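The Trikdale Writing Desk
Trasside Home Furniture

£385
In stock in chalk white. Oiled ash to order.
Add to basket | Ask us a question | Find a showroom

We've been making tables for a long time, mostly big ones for kitchens, and for years customers have been asking us whether we could do them something smaller to work at. The Trikdale is what we came up with, after a good many cups of tea and two versions that we liked less than this one. It's a plain desk with four legs and one shallow drawer, and it's meant to go in the sort of corner most of us have to spare, such as a landing, the end of a bedroom, or under the stairs if your stairs are generous.

The top is 100 cm wide. We tried it narrower and found our elbows hanging off the ends, and we tried it wider and it wouldn't go round the bend in Szabolcs's hallway (he's our workshop manager, and his hallway is now our official test for everything we make). At this width you can have a keyboard in front of you and still put a notebook down next to it, with room for a lamp and a mug at the back.
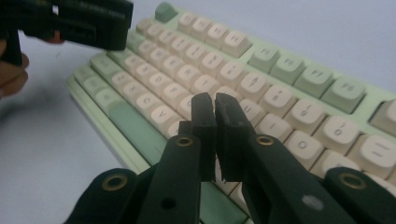

The front edge has been rounded over by hand, quite a lot more than you'd see on most desks. If you type for a living you'll know how a sharp edge starts to nag at your forearms by mid-afternoon. Ours is soft enough to lean on, and it's the bit people always stroke when they come into the showroom, usually while they're talking about something else.

Inside the drawer there's a thin cork lining so that pens don't rattle every time you open it. The drawer is shallow on purpose. We wanted you to be able to cross your knees underneath, and if you're tall you'll be glad of it. It will take paper, a charger, stamps, scissors, and the usual collection of keys that don't open anything. It won't take a box file, I'm afraid, and if you need somewhere for those, have a look at our Oláh side cabinet, which stands at the same height and sits very happily beside it.

Choosing a finish

Chalk white is the one we sell most of. It's a matt paint with a hard clear coat over the top, and it wipes clean with a damp cloth and a drop of washing-up liquid. Please don't use anything gritty on it. Tea will come off, and so will pencil. Biro comes off if you catch it the same day.

Oiled ash is warmer to look at and a bit more work to own. It wants a fresh coat of oil once a year, and we send the first tin along with the desk. Every board is different, so if you've set your heart on a very pale one or a very stripy one, do ring us before you order and we'll go and have a rummage through the stack for you.

The white does show off coloured things nicely. Green looks particularly well against it, and we've seen some lovely set-ups from customers who've gone to town with their lamps and pen pots and cushions.
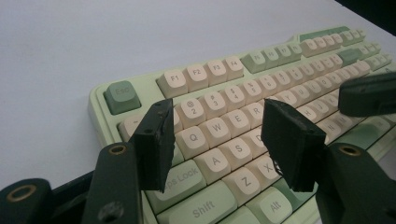
Delivery and putting it together

The desk comes in one flat box. The legs bolt on from underneath with the key provided, and the drawer arrives already fitted, so there's nothing fiddly to do with runners. Lay the top face down on a blanket, put all four bolts in loosely, and only tighten them once they're all started. Then turn it over with somebody on the other end, and don't stand it on its legs sideways and tip it, however tempting that is!

White desks leave us within 9 working days. Ash ones take longer, and we'll write to you with a proper date as soon as yours is on the bench. If you'd like a white one before Christmas, please order by 2nd December.

Sizes

Width: 100 cm
Depth: 58 cm
Height: 74 cm
Weight: 15 kg
Top: solid ash, oiled or painted
Legs: solid ash, with felt pads already on

From the workshop

"I have had mine at home since October. The drawer was stiff for the first week when the heating went on, so I rubbed a candle along the runners and it has been fine ever since. Now we wax them all before they go out." Szabolcs Borbély

You may also like

Oláh side cabinet
Plernonance desk lamp, in brass or grey
Trikdale bench, to match the desk
Ash oil, small tin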